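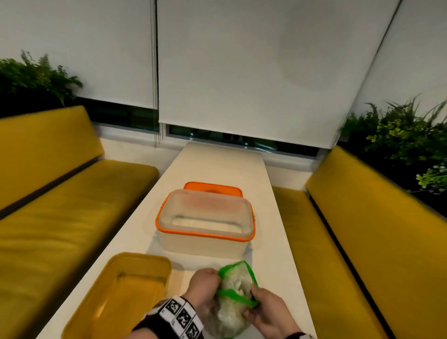 Urkthorpe Allotment and Seed Swap Society
Minutes of the general meeting, September 2, 2022

Start was late, hall key problem again. Quorum met. Apologies received by email and read out. Secretary taking notes by hand and typing up after, so please send corrections before the next meeting.

1. Last minutes
July minutes accepted. One correction: the water line runs along the Hernano side, not the road side. Secretary to fix the copy on the website.

2. Matters arising
Gate latch replaced. Still sticks in wet weather, lift and push.
Wasp nest under the tool shed dealt with. Shed open again.
Letter to the town about the drain - no reply yet. Chair will send it again and copy in the parks office.
Missing wheelbarrow has turned up behind the Gaso plots. No further action.

3. Money
Balance stands at $2,000 after the insurance was paid. Water bill not in yet, expected to be higher than last year given the dry July. Plot fees stay as they are until spring, then look again. Proposal to raise the fee for double plots only - talked over at some length, no agreement, carried over.
Question from the floor on why the compost order went through without a vote. Answer: it was under the spending limit in the rules. Member asked that her objection be noted. Noted.

4. Water
Long item. Two views. One group wants a timer on the main line and set hours, early morning and evening. Others say people who work shifts can't get here then. Suggestion to try timer on the Gaso side only, through next season, and compare the meter readings. Vote taken, passed. Plumber to be asked for a price, with the second tap included as a seperate line.
Reminder that hoses are not to be left running. It happened twice in July, both times overnight. Whoever it is, please stop.
Rain barrels: society can get a bulk price if enough plots sign up. Sheet is on the shed door. Up to 44 barrels on one delivery. Pay up front.

5. Seed swap
Date still to be fixed, hall availability is the trouble. Same layout as last time, beans and squash by the door, flowers at the back. Label everything with variety and year. Last time a lot of packets just said "tomato" and went home with nobody sure what they had.
Society will buy 100 paper envelopes. Small ones, the large ones were a waste.
Older seed goes in its own box, marked, free to take. Germination not promised.
Magalhães kale - several people want this again after the good showing on the lower plots. Those who have it were asked to let 2 or three plants go to seed and keep them away from other brassicas. Garlic for fall planting also wanted, bring bulbs not loose cloves.
Tea and coffee as usual. Cakes welcome, write the ingredients on a card.

6. Plots and waiting list
Three plots given up since July, all offered to the top of the list, one accepted so far. The corner plot is badly overgrown, bindweed mostly. Idea to split it into two half plots for beginners. General support. Needs clearing first, so work party wanted.
Discussion of letters to people whose plots are not being worked. Agreed the wording is too stiff and puts people off answering. Secretary to redraft - softer first letter, firm second one.

7. Paths and hedges
Main path to be re-chipped once the tree firm drops off a load. No date from them. Please keep the turning area clear, no parking there even for unloading.
Hedge along the Hernano side to be cut after nesting is well over. Loppers in the shed are blunt, to be sharpened.
Carpet used as weed cover - rules say no, and there's some on at least one plot. It must come up before winter. Cardboard is fine if the tape is off.

8. Any other business
Bonfires: not before dusk, and not at all when the wind is toward the houses. We have had a complaint.
Chickens: request for a coop on an end plot. Lease seems to allow hens but no roosters. Chair will check the lease and report back.
Lost property is in the blue crate, incuding a good pair of pruners. Goes to the swap table if not claimed.
Noticeboard glass cracked, quote wanted.

Actions
Chair - drain letter, lease wording on hens
Secretary - fix July minutes, redraft plot letters, hall dates
Plot stewards - plumber price for timer and tap, loppers, work party for corner plot
Everyone - barrel sheet, seed labels

Next meeting when the hall confirms. Notice will go on the shed door and by email.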